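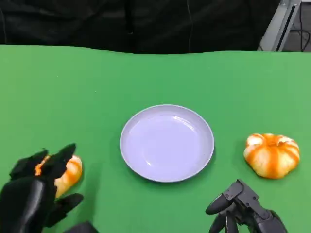 Last changed: Aug 7, 2024

Peeled fruit is a better test than most of what we publish. I've been saying this since January and got mostly shrugs, so writing it down now, quickly, before the next deadline eats me.

The usual result for a two-handed setup is a success rate. Fruit goes on the plate, tick. Do it 100 times, report the number, move on. Fine. But a peeled tangerine can go on the plate and still be ruined. Thumb through a segment, juice on the pads, and the score says success. I don't trust that score. Neither should a reviewer.

Heike Rieger and I argued about this for most of a lunch. Her side - damage is hard to label, two people look at the same tangerine and disagree, so you add noise and call it rigor. She has a point. We had two labelers on the Garnodis runs and they split on anything milder than an open tear. But a noisy measure of the right thing beats a clean measure of the wrong one, and you can just report the disagreement. One extra column. It fits.

Second complaint: demos. The Drusari policy was trained on 900 of them and the paper treats that as the headline. More data, better hands. Maybe. Lutz Weidemann retrained on a subset of 30, picked for nothing except gentle closing of the fingers, and lost some placements but tore far less fruit. Small test, one lab, I would not bet the house on it. Still more intresting to me than the big number, and it's sitting in an appendix.

Also the hands. Everybody averages left and right together. Why? The two sides see different approach angles, differnt wear, often a different grip. If one hand does all the bruising the average hides it. Split the table by hand. Costs nothing.

And stop swapping in plastic fruit for the "hard" trials. Plastic doesn't give. A policy that squeezes too much looks great on plastic. I know real ones are a pain, they dry out, somebody has to peel them. Peel them.

What I'd ask for in the next round - placement, damage, labeler agreement, per hand, real fruit. Sotelwood already logs fingertip force so half of that could be recovered from old runs this month. Jasińska has the scripts, ask before writing your own.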